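Hesino parts depot to stay open through winter

2020-10-19
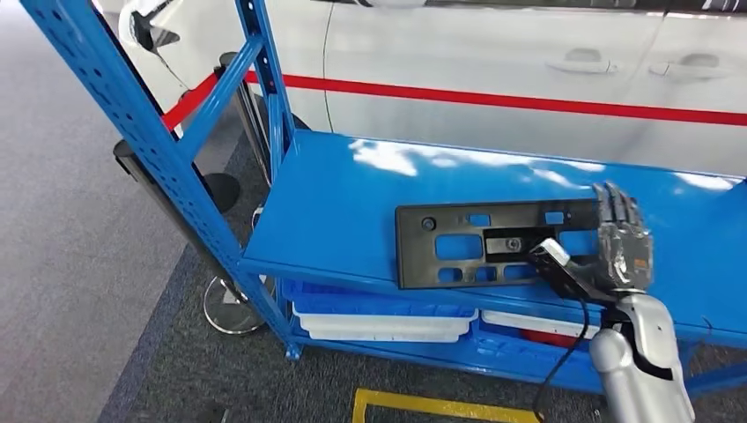 The Hesino spare parts depot on Prukgate Road will keep its trade counter open until at least the end of winter, owner Goossens has confirmed. The site was due to close in October.

Manager Cinzia Benedetti said orders from country workshops had picked up since freight delays began, and 14 jobs at the depot were now safe. "We had people driving 200 kilometres for a door seal," she said.

Counter hours will be cut by 30 minutes a day, and orders under $50 will no longer be delivered free. Returns still go through the side gate.

Wojciech Stępień, who runs a panel shop in Siveck, said he would have liked longer notice – he had already opened an account with another supplier. He plans to keep both.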